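Call for participants: teleoperated button-pressing study
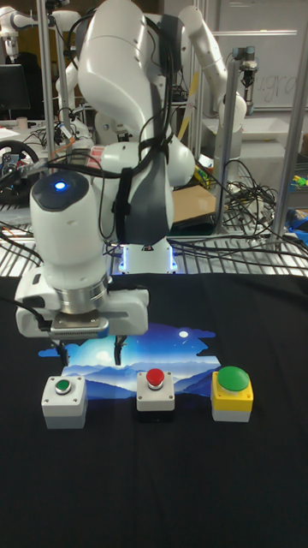 Posted by Dale Bergeron, Grevness Lab

We want 10 adults to guide a robot arm through short press sequences.
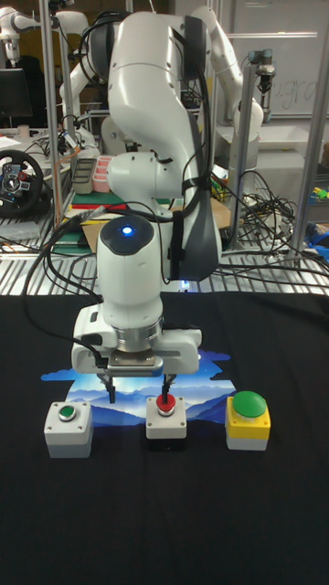 Gripper over the three-button row.

Our method, Fustard, learns press order from 100 trials per person. No robotics background needed; normal colour vision required.

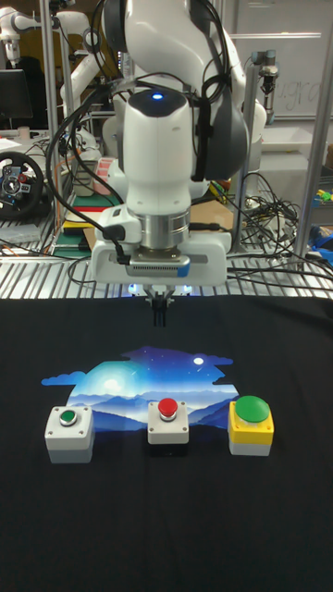

Sessions run 2 hours, with breaks. Travel is reimbursed.
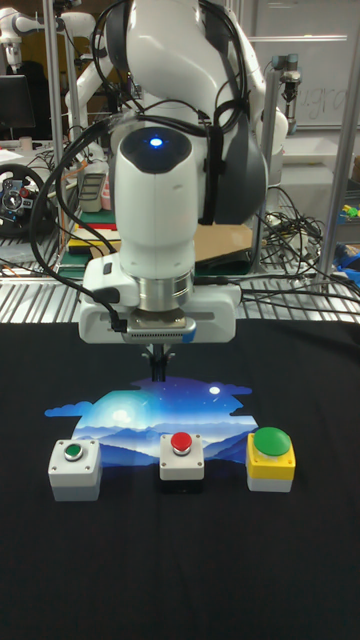

Jumbridge, January

Apply at the front desk, Room 417.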